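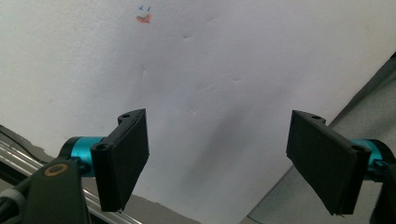 A reader going by Niten wrote in after the first part of this review to ask why anyone would pay for a hand-held gripper when a pair of printed jaws and a camera clamp do the same job, and whether the pads on the Trurnura unit hold thin sheet material at all. The second question took most of the testing time for this part. The first is dealt with under price.

Review: Trurnura hand-held parallel gripper, part 2
Feb 24, 2022

Test setup

The unit was compared against the Fosex two-finger tool reviewed in part 1 and against the Ruiz-Ortega adaptive hand, which is sold as an arm-mounted gripper but can be fitted to a pistol handle with an adapter plate. All three were used with the same wide-angle camera, mounted behind the fingers and looking along them. Recording was at the camera's default rate. No filtering was applied to the finger position signal.

The sheet tests used large white sheets on a padded grey surface. Sheets were pinched by raising a fold between the pads and closing on it. A pick counted as good if the fold stayed between the pads through a lift of 80 mm and a hold of five seconds. Forty picks were made per tool on each of two sheet weights. The heavier object tests from part 1 (blocks, tubes, a full bottle) were not repeated.

Mechanics

The Trurnura fingers are matte black, with bracket-and-pad construction and round screw holes in the brackets. The blue-green cylindrical parts behind the fingers are the standoffs. They look anodized, and the color is the only one offered. Each finger comes off with two screws. Reassembly repeats well enough that the zero position did not need to be redone after a pad change, although the manual says to redo it.

Free play at the pad tips was 0.4 mm out of the box and 0.6 mm after 1000 closing cycles. The Fosex started at 0.3 mm and had not moved at the same count. The play on the Trurnura is in the arm joints. Tightening the joint screws removes most of it but raises the trigger force, and past a certain point the return spring no longer opens the fingers fully. I settled on a quarter turn past factory and left it there.

The pads are the weak part. The surface texture is good and the stiffness is a sensible middle value, but the lower corners wear first and the layers start to part. Spare pads are sold in pairs. The adhesive on the spares is stronger than on the originals, and removing one without a heat gun takes patience.

Sheet handling

On the lighter sheet the Trurnura made 37 good picks out of 40. On the heavier sheet it made 31. The failures were nearly all of one type: the fold rolled out toward the tips as the pads closed, because the pads meet slightly toe-open. A thin shim under the outer end of each pad corrects this. With shims fitted, the heavier sheet went to 38.

The Fosex made 33 and 34. Its pads are harder and close flat, so results depend less on sheet weight, but it needs a taller fold to start with. The Ruiz-Ortega was poor on both, at 22 and 19. Its fingertips curl inward under load, which suits round objects and does nothing useful for a fold of paper. It also marked the lighter sheet with a crease at nearly every pick.

Camera view

Finger visibility matters more to me than it seems to matter to the makers of these tools. If the recorded demonstrations are to be replayed on an arm, both pads have to stay in view over the full stroke, and the gap between them should not be hidden by the housing. The Trurnura does well here. The pads sit low in the picture on either side, and the gap is open to the camera down to the last few millimeters of closing.

Two problems remain. First, a large white sheet pulls the exposure down, and the black fingers lose most of their surface detail. Locking exposure on a mid-gray card before the session helps. Second, a white sheet has few features for visual tracking. Wrinkles and soft shadows are not enough for the tracker I use, which dropped pose in 12 of 77 recorded clips when the sheet filled most of the view. Small colored marks on the sheet gave it a little more to hold on to, but the reliable fix was a patterned border left exposed around the work area. After that I had one dropout in a full afternoon.

The blue-green standoffs turned out to be useful. Finger width can be estimated from their spacing with a simple color threshold, and the result agreed with the encoder to within 1.5 mm over most of the stroke. Agreement is worse near full open, where less of the right-hand standoff can be seen past its bracket on my unit. The Fosex is black throughout and needs printed tags for the same purpose.

Handle and weight

Balance is slightly nose-heavy with the camera fitted. Trigger pull is light and linear. After 80 picks in a row the forearm notices, and the Fosex is easier over a long session. There is no left-handed version.

Price

On Niten's first question: printed jaws on a clamp will record video of something being picked up. They will not hold a repeatable finger geometry for long. My own set from last July drifted by 3 mm over two weeks as the plastic relaxed at the screw bosses, and every clip from the second week had to be recalibrated. If the data is only for viewing, print your own.

The Trurnura costs less than the Fosex by an amount that two sets of spare pads will use up. For cloth, paper and film I would take the Trurnura with shims. For rigid parts the Fosex is still the better tool. The Ruiz-Ortega should go back on an arm.

Firmware was 2.1 on the Trurnura and 1.8 on the Fosex. Part 3 will cover the wrist mounts and cable routing.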